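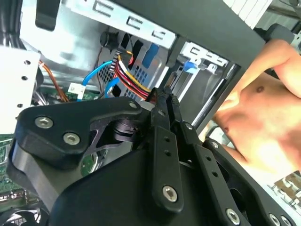
Can I run the Flurkusix kit on any old desktop tower, or do I have to buy the practice one from Cluvard?

Any tower you can lay on its side with the panel off will do. The practice one saves you some measuring and that's all. I've used mine on office machines that were headed for recycling, and the only ones I gave up on were the tiny slimline cases where the gripper can't get its fingers past the drive cage.

Section 3: Getting the computer and both arms set up

Right, by this point you should have the arms bolted down, the controller talking to both of them and the gripper opening and closing when you ask it to. If the gripper only does one of those, go back to section 2 and look at the cable clips again (mine was a clip, both times).

This is my favourite part of the set-up, so forgive me if I go on a bit. I'm writing it from my own notes in the Tahiri workshop, and I've left in the places where I got it wrong.

Placing the tower

1. Unplug the computer from the wall. Hold the power button in for a few seconds, then leave the lead on another bench altogether.

2. Take the side panel off and lay the case down with the inside facing up. Give yourself at least 1000 mm of clear table along the long edge.

3. Turn the case so that the drive bays are on the same side as the gripper arm. The power supply and the board end up nearer the fixture plate, and that's how the stored positions in the kit expect to find them.

4. Push the case up against your end stops and nip them tight. A tower feels heavy when you're carrying it and then slides along aluminium like a bar of soap the moment a gripper leans on it!

5. Set the fixture plate down beside the case and fix it in the table slots. Leave a gap between the two that you can get your fingers into.

Note: the printed manual has the fixture plate going on last. I put it on before teaching any positions and I'd do the same again, as every place position you save depends on where that plate sits. Move it afterwards and you're back to step 5 with a cup of tea and a bad mood.
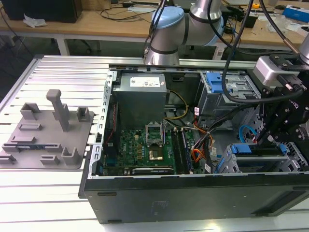
Struan Dunbar wrote to me about this and reckons I'm being too fussy: he marks the plate corners with a scribe, lifts it off between jobs and drops it back on the marks without teaching anything again. I've tried it his way since. It does work if you're picking up big things like drives, but for memory sticks I was out by enough to miss the holder, so I'm leaving the step as it stands and you can take your pick.

Sorting the wires before you let an arm near them

The cables are what will trip you up. Screws and boards stay where they are, but a data cable springs back into a different curl each time you touch it, and the kit's software only knows about the shape it saw last.

6. Look for any cable that crosses over the part you want to lift out. Ease it aside by hand for your first few runs, with the arms stopped. You can let the gripper have a go at it later on.

7. Open the Fotavari screen and pick the wrist camera. Check that both fingertips are in view and that the part you're after isn't hidden behind them. If it is, swing the wrist round a little and look again.

8. Jog the gripper down over the drive area at slow speed. I use setting 2 for this. The slider goes up to 49 and I can't think of a sensible reason to be anywhere near that end of it while you're inside a case.

9. Close the fingers on the plug itself, never on the wires behind it.

10. Pull straight back along the line of the connector. If the force bar goes orange, let go, back off and try again from a slightly different angle.

Caution: plenty of data plugs have a little metal catch on top. The gripper doesn't know to press it. With the standard fingers you'll need to release the catch yourself or fit the narrow tips from the accessories bag, and whichever you choose, please don't just turn the force up. I have a drive at home with half a connector missing that shows how that goes.

Setting up the second arm

The second arm is there to steady things while the first one works, and a lot of people leave it parked for the first month. I did too – I found two arms over one box a bit much to keep track of. It's worth the bother though, especially for holding a rail still when the other arm is tugging at something.

11. Bring the second arm in from the back of the case, over the top rail. Keep its elbow high.

12. Save a parked position well clear of the gripper arm, then a working position just above the rail. Name them something you'll understand in August. Mine are called "out of the way" and "leaning".

13. Run both arms through their saved positions at the slowest speed with the case in place and nothing gripped. Watch the hanging cables as well as the arms, particularly the loop that feeds the gripper.

14. Turn on the keep-apart zone and run it all again. You want the arms to stop before they meet, so try nudging one towards the other on purpose and see that they do. 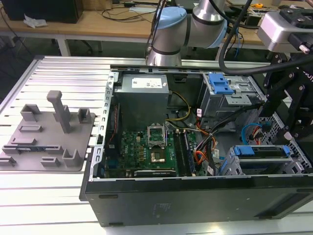 Sanaa Mahrous asked under the first version of this page whether the keep-apart zone covers the cables too, as hers had snagged on a drive bay twice in one morning. It doesn't, I'm sorry to say. The zone is worked out from the arm links and the gripper and takes no notice of anything dangling off them. What cured it for me was an extra clip high on the arm and a bit less slack, then a full run through step 13 to be sure the wrist could still turn all the way without pulling.

Your first proper pick

Start with a drive. Drives are a decent size, they've got flat sides, and if you drop one from a scrap machine you haven't lost much. Processors can wait until you've had a few good days.

15. Unplug both drive connectors, using steps 9 and 10 or your own fingers.

16. Release the bay latch. These vary a lot from case to case, so work the latch by hand once or twice and learn which way it wants to go before you teach the move. 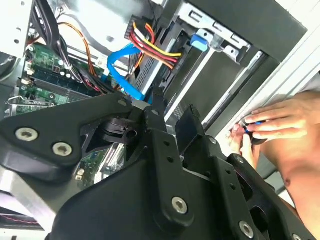

17. Teach the approach in short hops. I save one position outside the case, one just above the cage and one at the drive, and I go back out through the same three in reverse. Long swoops look lovely and catch on everything.

18. Grip, lift a finger's width and stop there. Check on the wrist camera for a cable still attached, then carry on to the fixture plate.

19. Lower the drive until the force bar just twitches, open the fingers and come straight up.

Note: if the fingers stick to the label as they open, wipe the pads with a dry cloth. Leave the solvent in the cupboard, it makes the rubber go shiny and after that they won't hold anything.

Would I recommend the kit on the strength of all this? For a workshop that takes old computers apart every week, I would. The arms are steady, the gripper is tougher than it looks, and I can teach a new case in an afternoon now. I do wish Cluvard would put the narrow tips on as standard and make the force bar bigger on the screen, because from where I stand to jog the arm I'm squinting at it.

Once you've had a few clean runs in a row, save the whole job under a new name and keep the old one untouched. Section 4 uses that saved job, so have it ready on the controller before you turn over.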